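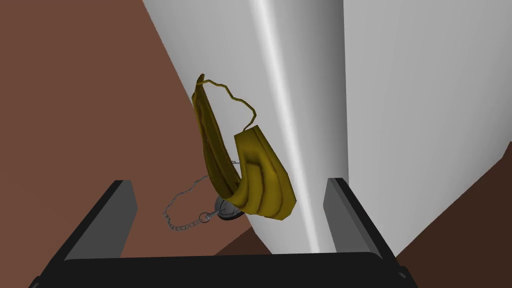 Simulated scene: yellow cloth and a small silver bead chain.

Unit 4 handout: Gross margin, and how far to trust it
Small Business Finance, evening group, Plellwood

Bring a calculator and the Testa accounts from last time. We will use both.

What the figure claims to tell you

Gross margin is sales less the direct cost of what was sold, shown as a percentage of sales. Textbooks treat it as a plain fact about a business. I would ask you to treat it as a statement made by whoever decided which costs were direct. Two owners with the same shop, the same stock and the same till roll can report quite different margins, and both can defend them.

Worked case: Testa

Testa sells one product, a garden bench. In August it had sales of £1,670 and put its cost of goods sold at £980.

Gross profit: 1,670 - 980 = £690
Gross margin: 690 / 1,670 = 41.3%

The owner was pleased with this. Now look at what was left out. Delivery from the timber yard came to £70 and was entered under "motor and travel". Move it to cost of goods sold and the sum changes:

Revised cost: 980 + 70 = £1,050
Revised gross profit: £620
Revised gross margin: 37.1%

The net profit is the same either way. The cash in the bank is the same either way. Only the headline has moved, by more than four points, and the headline is what went in the letter to the lender. 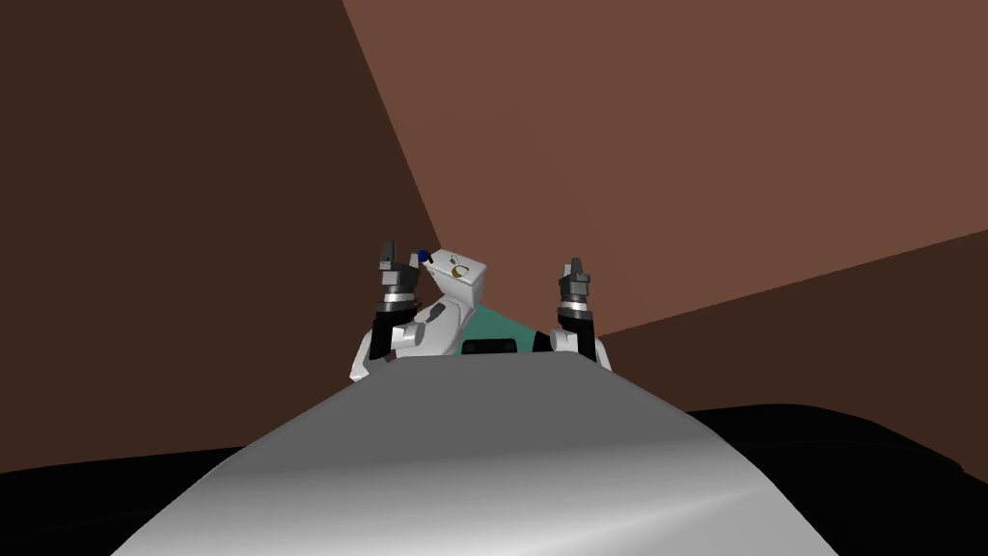 Simulated scene: two raised robot arms beyond a rounded grey surface.

Costs that tend to wander

Carriage inwards. Usually belongs with the goods. Often found somewhere else.

Wages. If someone spends the morning making benches and the afternoon answering the phone, how is the pay split? Ask to see the working. A round half-and-half split is usually a guess.

Card fees. There is a fair case for either treatment. What matters is that last year's figures were done the same way.

Damaged stock. Look for it. If there is none at all, ask again.

The owner's own time. In many very small firms this is charged at nothing, and then a healthy margin means very little - the owner is supplying free labour and calling it profit.

Comparing with "the industry"

Be careful with published averages. You seldom know which costs the firms in the sample counted, or how large they were. Pokia and Trokwood, our two case companies, both describe themselves as furniture makers. Pokia buys in finished parts and Trokwood cuts its own, so their margins differ before anyone has managed anything well or badly. I am not convinced an average of the two would help either of them.

A firm's own figures over several periods, prepared on one basis, are a better guide. Even then, check whether the basis changed when the bookkeeper did.

Before next session

1. Recalculate Testa's margin with £2 of card fees included as a direct cost. Does the change matter? Say why you think so.

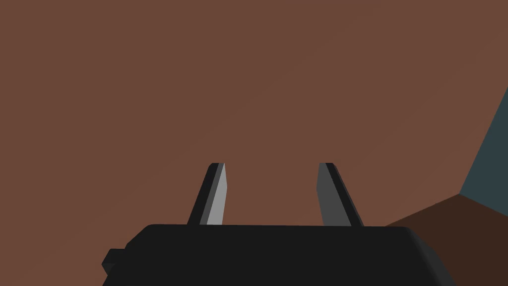 2. Take the Trokwood cost list and mark each line direct, indirect or arguable. Expect plenty in the third group.

3. Write a short note to a lender giving Testa's gross margin, and state the basis you used.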